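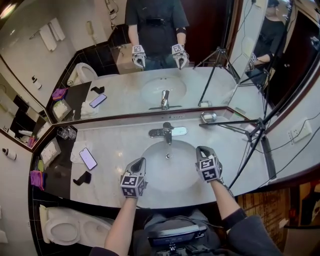 I have finally cracked limescale, and I am far too happy about it. We moved to Prendar in December, and the water there is so hard you can practically chew it. The kettle went furry in a fortnight. The shower head was spraying sideways at the towels. I grew up with soft water and had never given any of this a thought, so the last few months have been an education!

My first mistake was going in with something strong. I bought a big bottle of blue stuff that made my eyes stream, and it did shift the crust on the shower screen, but it also took the shine off the plughole. So I went back to plain white vinegar and a lot of patience, and I wish I'd started there.

For taps, soak a strip of old cotton sheet in vinegar, wrap it round the base where the chalky ring forms, and go and have a cup of tea. I leave mine for 37 minutes, which is one episode of the radio serial I'm hooked on (set in a lighthouse, very gloomy, I love it). Then scrub with an old toothbrush, rinse well and dry with a proper towel. One warning: keep vinegar well away from marble and limestone, as it eats into the surface and the dull patches won't wipe off.

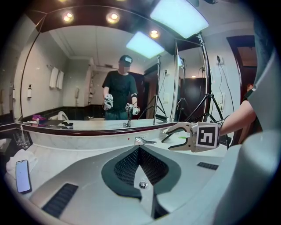

The shower head

This was the really satisfying one. Ours unscrews by hand, so I dropped it in a bucket of warm water and vinegar before bed and by morning there were bits floating about like the bottom of a cereal bowl. I poked out the last few holes with a pin, put it back up and got a shower like the ones at that little hotel in Kiltau. Four months of dribbling, and all it needed was a night in a bucket!

Keeping it away is the dull part, but I've got it down to 2 minutes after the last shower of the day. Squeegee on the glass, dry cloth on the taps, done.

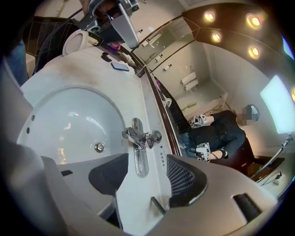

The cloth matters more than I expected, too. I'd been using an old T-shirt, which just pushed the water about, and then I tried a waffle-weave tea towel and the difference was huge. I've now got a stack of them under the basin and I'm a bit fierce about them being borrowed for the washing-up. Next on my list is the kettle, and I've been told citric acid is the thing for that, so a bag is on its way.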